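Gripper lets go of the towel halfway to the bin, only after it has been running for a while

Home > Help > Arms and grippers > Faults and safety

Posted by Eskil Lunde
Tags: gripper, slipping, cloth, protective stop

Hello all. I hope this is the right section, please move it if not.

I run a small towel task with one arm. The arm picks a microfiber towel from the table, lifts it, carries it to a plastic bin and lets it go inside. Nothing special. The controller is a Narik and the gripper is a two-finger type we got from Drovden, second hand, with the manual missing some pages.

In the morning it goes well. I did a count last week for this purpose: 100 picks, started from a cold machine, and 19 times the towel fell before the bin. But of these 19 only two came in the first half. The rest came later, and near the end it was dropping almost every second towel. If I switch everything off, eat my lunch and start again, it is good once more.

There is a second problem, and this one worries me more. Two times, when the towel slipped, the gripper closed fully on nothing, the controller did not report any error, and the arm continued to the bin and made the whole release movement. My colleague had already put his hand on the table to take the fallen towel. He was not hurt. But the arm came back over his hand with not much space between. I had believed that a lost grip would stop the program.

What I have tried until now:
Cleaned the finger surfaces with alcohol.
Raised the grip force from 7 to 20 in the settings (the page does not tell which unit). It helped for one hour, perhaps.
Slower lifting. No difference that I can see.
Another towel of the same kind. Same result.

The lift looks like this. I grip near one end, so the towel hangs long and the low corner is close to the table.

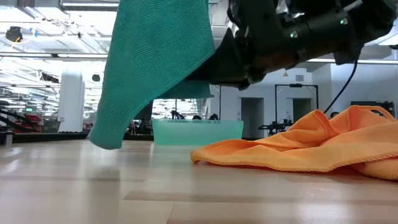
What I would like to know

1. Is it normal that a gripper becomes weaker when it is warm, and can I measure it in a simple way?
2. How do I make the arm stop when the towel is lost?
3. Is a grip near the end of the towel a bad idea? I chose it because the vision program finds an end more easily than the middle.

The status lights on the gripper are green all the time, also when it drops. So I have no help from them.

Thank you in advance, and sorry for the long text.

2 replies

gurari_bench

Please stop using it with people near the table until your second point is solved. I put this first although you asked it second.

On the heat: yes, it is quite common. Many small grippers reduce the motor current when the motor becomes warm, to protect it. Some of them do it without any message, and the light stays green, as it is a normal function for them and no fault. When you raised the force to 20 you made more heat, so you had one good hour and then it was worse or the same. This fits with what you write.

To measure it, take a cheap luggage scale. Tie a strip of the same towel to the hook, let the gripper close on the strip, and pull by hand in a straight line until it slips. Write down the number. Do it cold, and do it again every 20 picks. If the number goes down step by step, you have your answer. Keep your own fingers away from the gripper fingers while pulling, and have someone else at the stop button.

If it is heat, look at how long the gripper holds with full force. Often the program closes hard and then keeps pushing for the whole transport. You can close hard for the pick and then go down to a lower holding force — cloth does not need so much once it is pinched well. Also open the gripper fully while the arm waits. Mine was standing closed between the cycles, finger against finger, pushing for nothing all day.

For the lost towel: read the finger position after closing. With a towel between them the fingers stop a little earlier than without. Microfiber is thin when it is pinched, so the difference is small, and you must find the limit by testing. Check it after the lift and again during the transport, not one time only. If the position goes under the limit, the program should hold the arm still and wait for a person to confirm.

But this check is for the process. It is no protection for a hand. A program can miss it, as you have seen. For the hand you need a real protective stop, a light curtain or a scanner or a guard with a switch, connected to the safety inputs of the controller. And a simple rule that a fallen towel stays where it is until the arm is stopped. Somebody with the proper knowledge should go through your risk assessment again, because I think it was written with the idea that the arm stops by itself.

Phan

Had the same with tea towels. New rubber on the fingers and it was fine. The old rubber gets smooth, you cannot see it but you can feel it with the nail.

About gripping near the end, I do it too. Just take a bit more cloth in, if only the hem is between the fingers it slides out.

Comments

Eskil Lunde: Thank you both. I did the test with the luggage scale today. Cold it slipped at a good number and after the third round of 20 picks it was less than half of it. So it is heat, at least for the main part. The program was indeed holding full force all the way, and also closed while waiting. I have changed both and will run 100 again in September when the room is free. The arm now runs only with nobody at the table, and I have asked for a price on a scanner.

gurari_bench: Good. Put the force back to 7 before you test, otherwise you do not know which change did it.

Eskil Lunde: Yes, I will do so. The rubber I have also ordered, it was smooth as Phan wrote.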